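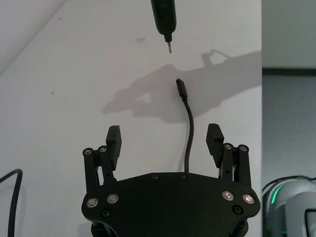 Fragen und Antworten zur Nebenklage im Strafverfahren

Stand: Juli 2026

Wer ist die Beratungsstelle Lenbridge?
Wir begleiten Personen, die Opfer einer schweren Straftat geworden sind, und auch ihre Angehörigen. Unsere Begleitung ist kostenlos. Wir ersetzen aber keine Anwältin und keinen Anwalt.

Was bedeutet Nebenklage?
Die Anklage führt in Deutschland die Staatsanwaltschaft. Bei bestimmten Straftaten, zum Beispiel bei versuchter Tötung oder bei Körperverletzung, kann die verletzte Person sich dieser Anklage anschließen. Sie ist dann nicht nur Zeugin oder Zeuge, sondern hat im Prozess eigene Rechte.

Welche Rechte sind das?
Sie dürfen während der ganzen Verhandlung im Saal anwesend sein, auch vor Ihrer eigenen Aussage. Sie dürfen Fragen stellen und Beweisanträge stellen. Die Akten kann Ihre anwaltliche Vertretung einsehen.

Wann muss ich den Anschluss erklären?
Das ist möglich, sobald die Anklage erhoben ist, und auch später noch. Die Erklärung wird schriftlich beim Gericht eingereicht. Wenn Sie sie früher schicken, wird sie mit der Erhebung der Anklage wirksam.

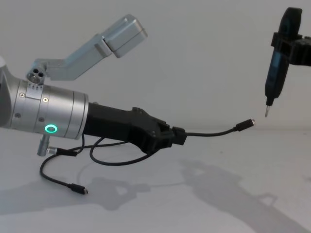

Kianoush Esfahani
Prozessbegleitung und Redaktion dieser Seite

Muss ich die Anwaltskosten selber bezahlen?
Das hängt von der Tat ab. Bei manchen schweren Taten bestellt das Gericht auf Antrag einen Beistand, unabhängig von Ihrem Einkommen. In anderen Fällen kann man Prozesskostenhilfe beantragen. Das Formular füllen wir gerne mit Ihnen zusammen aus, bitte bringen Sie dafür Ihre Einkommensnachweise mit.

Ich spreche noch nicht gut Deutsch. Ist das ein Problem?
Nein. Wenn es nötig ist, zieht das Gericht für die Verhandlung eine Dolmetscherin oder einen Dolmetscher hinzu. Teilen Sie dem Gericht möglichst früh mit, welche Sprache und welchen Dialekt Sie sprechen. Für die Gespräche bei uns bitten wir ebenfalls um diese Angabe.

Wird meine Adresse im Prozess bekannt?
Wenn Sie gefährdet sind, kann Ihnen gestattet werden, dass Sie Ihren Wohnort nicht angeben. Sprechen Sie darüber schon bei der Polizei.

Wie lange dauert ein solches Verfahren?
Das können wir leider nicht voraussagen. Im Juni ist bei uns eine Begleitung zu Ende gegangen, die ungefähr 10 Monate gedauert hat. Andere dauern viel länger.

Wie bekomme ich einen Termin?
Schreiben Sie uns oder kommen Sie ab 9 Uhr in Zimmer 43. Eine kurze Nachricht genügt, die Tat müssen Sie darin nicht beschreiben.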